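Zernar Two-Arm Demonstration Recording Kit
Item 3499
Updated 2019-03-14

The Zernar kit records two-arm household tasks and trains a single policy from them. It ships with the recording software, the training scripts and the food-handling task set used in the Marncombe study by Akinyi Ogola and Rodrigo Barreto.

The study asked whether soft food can be moved by a policy trained only on demonstrations, with no force sensing at the fingers. The authors recorded 800 runs of the steamed bun task and kept 776 for training. The other 24 were dropped for missing joint data. Both arms were logged on one clock, and each run was stored as a single file.

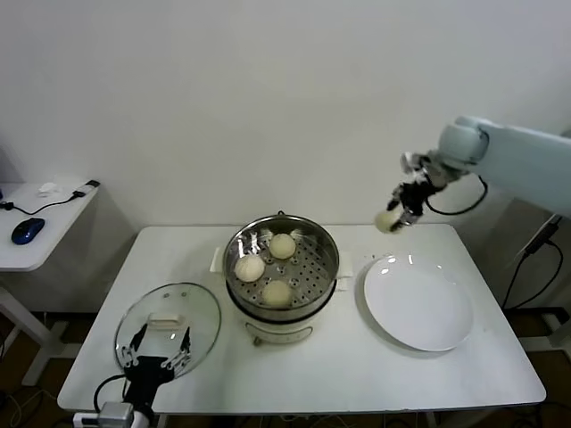

Steamed bun task. One gripper holds the glass lid while the other carries a bun between the steamer and the plate.

Training one policy for both arms gave fewer dropped buns than training each arm separately. Most of the remaining failures came at the grasp, when a bun sat close to the basket wall. Lid handling improved once the tilt of the lid was kept the same across operators. Full tables are in the report supplied with the kit.

Included:
Recording software, one license
Training scripts and report
Task set with 776 bun runs
Mounting templates for a tabletop setup

Arms, grippers and kitchen items are not included. Storage of 2000 GB is recommended for new recordings.

For orders and lab pricing, contact Carolina Arruda at Figueiredo. Technical questions go to Bernardo Bastos.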